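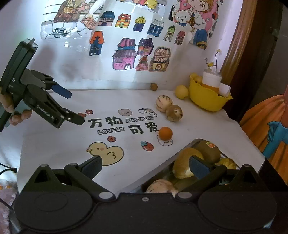 Rongrong Xiao swears that Nirken knew the crown was fake from the very first episode of Jalholm, and that I'd see it too if I watched his face during the oath. Well, I've now watched that oath four times and I'm still not sure! He does look down when Lady Stikley lifts it out of the box, but he looks down a lot. If he knew, why on earth would he ride all the way north in January to defend it? I'd love to hear what you all think – I'm up to the end of season two, so please go easy on anything after that.

*Jingyi Guo, May 16, 2020*

**saltmarsh_reader**

Oh, I've gone back and forth on this one so many times. My feeling is that he suspected but didn't know. Remember the supper with old Long, where Long tells him the real crown was melted down 115 years ago to pay for the sea wall? Nirken laughs it off, but then he asks which smith did the work, and you don't ask that if you think somebody's just telling stories (well, I wouldn't). As for riding north, I always took it that he was defending Lady Stikley more than the crown. He'd given his word to her before he ever gave it to the kingdom, and she was the one stuck in the tower with 40 men and hardly any bread.

**hobb**

he didn't know. it's just a show

**Rongrong Xiao**

Since I'm being quoted, let me explain myself a bit better! It isn't only the looking down. Everyone else in the hall says "by the crown" and Nirken says "by the hand that bears it." I missed it completely the first time and only caught it with the subtitles on. Then in episode 6 he corrects the boy who says it the old way, very gently, and changes the subject. Watch those two back to back, Jingyi, and see if you don't come around. I do agree with the first answer about Lady Stikley, though – I think he'd have ridden north for her if the crown had been made of turnips.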